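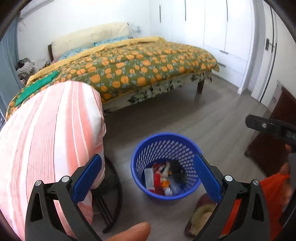 Tiempo de lectura: 2 minutos

¿Cómo sabe un robot qué es basura?

Para ti, una papelera azul es una papelera azul. Para un programa es un montón de números, y encima la rejilla tiene agujeritos: ¿eso rojo está dentro, o detrás?

El programa Ullik resuelve el lío en 4 pasos. Primero separa las cosas: papelera, zapatilla, cama. Después calcula a qué distancia está cada una. Luego planea un camino para los dos dedos de la pinza - sin chocar con el borde, por favor - y al final decide cuánto apretar.

Para aprender estudió 1641 ejemplos. Santosh Rastogi, que lo programó, cuenta que en marzo todavía confundía las zapatillas con envases. Las zapatillas no opinaron.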